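Trinora open day: progress report to the Imell fund
2024-11-18
Prepared by Rima Boutros, with notes from Yatziri Tovar and Eugeniusz Szczepańska

Dear Leokadia,

You asked for a short account of the open day and of where we stand with the grant, and I'm glad to say there is plenty to tell. It went better than any of us had dared hope! We had planned for a quiet afternoon with a few school groups and the usual faces from the business park, and by the middle of the day people were queuing down the stairs.

What visitors saw

The two-arm table was the main draw, as we thought it would be. We ran it in short rounds so that each group could see a whole attempt from start to finish, and then gave them time at the enclosure to ask whatever they liked. Yatziri did most of the talking. She has a real gift for it, and she kept the words plain (no "end effectors", no "policies", just hands, eyes and practice).

The task on show was the bag task, the one described in section two of our application. The arms have to work together on a clear plastic bag with small round balls in it. It sounds like nothing, and every adult who came in said so, until they watched a round. Clear plastic is a horrible thing for a robot to look at. It shines, it folds over itself, and it never lies the same way twice. A box stays put while you plan what to do with it; a bag slumps as soon as you touch it. The children got this straight away, and one boy asked if the robot could "feel it going floppy". It can't, and we ended up using his question with every group after that.

We also let visitors choose where the bag should go on the table before a round. This was Eugeniusz's idea and I was nervous about it, as we had practised with only a small number of starting positions. Some rounds went beautifully. In others the two grippers went for the same fold and we had to stop and start again. People enjoyed the failed rounds at least as much as the good ones, and they asked better questions after them. A retired packer from the Baláž works stood with us for ages and explained how she used to pinch and roll the neck of a bag with her thumb. We have written that down and want to try something like it.

Where the work stands

We promised you 2000 recorded attempts by the end of the grant. We now have more than 1000, all checked and labelled, so we are a little ahead of the plan. Of the remainder, 500 are set aside for bags that are twisted or half closed, which are the cases we find hardest. Recording is going faster than it did in the spring. Most of that comes from fixing the arms to one shared rail, so that we no longer lose a morning every time one of them gets knocked out of line.

The cameras near the wrists have made a big difference too. With only the fixed view we kept losing sight of the bag behind the arms at the very moment that mattered. Now each arm brings its own view along with it. The cabling still needs care, and Eugeniusz would like a tidier way of leading it along the arm before we add anything else.

We changed the lining of the enclosure to a busy leaf print, and the tabletop to one with a marble pattern. Several visitors asked if we were decorating. The plain grey we had before was too easy, and the system came to depend on it. A busier background is closer to what it would meet in someone's kitchen or shop.

Two things are behind. The spare grippers from Zutitz have not come, so we are being gentle with the pair we have. The written guide for teachers is still in draft as well. Wiesława Gajewski has kindly read the first half and sent it back with a great many pencil marks, all of them fair.

Money and people

Spending is in line with the budget. The open day itself cost less than we had allowed, mainly because Baláž lent us the chairs and screens. We would like to put what is left towards travel for schools that are too far away to walk to us. Please let me know if you are happy with that, or if you need a formal request.

We had 14 people sign up for the hands-on sessions, where they steer the arms themselves and add to the recordings. The first session is in March. Yatziri will lead it and I'll be there to help, and you would be very welcome to come and have a go. I'd suggest starting with the teal basket and the loose handling practice, then moving on to the bag once your hands have got used to the delay.

With warm thanks from all of us,
Rima Boutros
Trinora

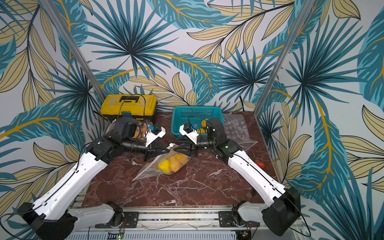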